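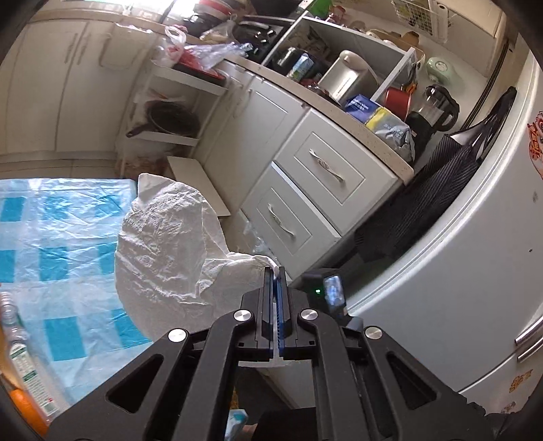 The Idlow Synopsis Set holds written summaries of all 121 episodes of Stesine, a television drama about a family of hotel owners and the town council they come to control. Each summary is stored with the series and episode number, the main settings and the characters who take part. Settings are entered by the type of room and not by the name of the house: a compact kitchen with cream wall cabinets and a full white plastic bag in it, as above, is "kitchen, domestic", whoever lives there. Where a scene moves between rooms, both are given in the order in which they appear.

Contents

synopses.csv – one row for each episode
characters.csv – names, family links, first and last appearance
settings.csv – the permitted setting terms
changes.txt – corrections made after release

Source of the text

The programme ran for 8 series and was produced by Du Plessis. The summaries were written for this set from viewing copies and do not reproduce publicity material or listings. Each episode was watched in full by one writer, and the draft was then read against the same copy by another. Differences of opinion about the plot were settled by a second viewing.

A summary must be at least 50 words long. It is written in the present tense, follows the order of broadcast and gives the outcome of the episode. Readers who have not seen the programme should expect the ending of every storyline to be given away.

Fields in synopses.csv

series: number
episode: number within the series
title: as shown on screen
summary: plain text, British spelling
settings: terms from settings.csv, separated by semicolons
characters: identifiers from characters.csv
certainty: a mark from 1 to 3, where 1 means that the events are open to more than one reading

Dream sequences and flashbacks are included in the summary and introduced as such. The long flashback in the fourth series, in which the elder sister leaves the hotel and returns under her married name, is treated as part of the main story – later episodes depend on it.

Known faults

Titles are missing from the first series, which was shown without them. Minor characters played by more than one actor have a single identifier. The summaries of the final series are noticeably longer than the others and should not be used to compare the pace of one series with another.

Some storylines deal with suicide, divorce and violence in the home. No separate warning field is provided in this version.

Format and use

Files are in Ceko layout, with a header row and one record to a line. The set may be used for teaching and private study. Copies passed on to others should include this file.

Last revised 05/04/2018.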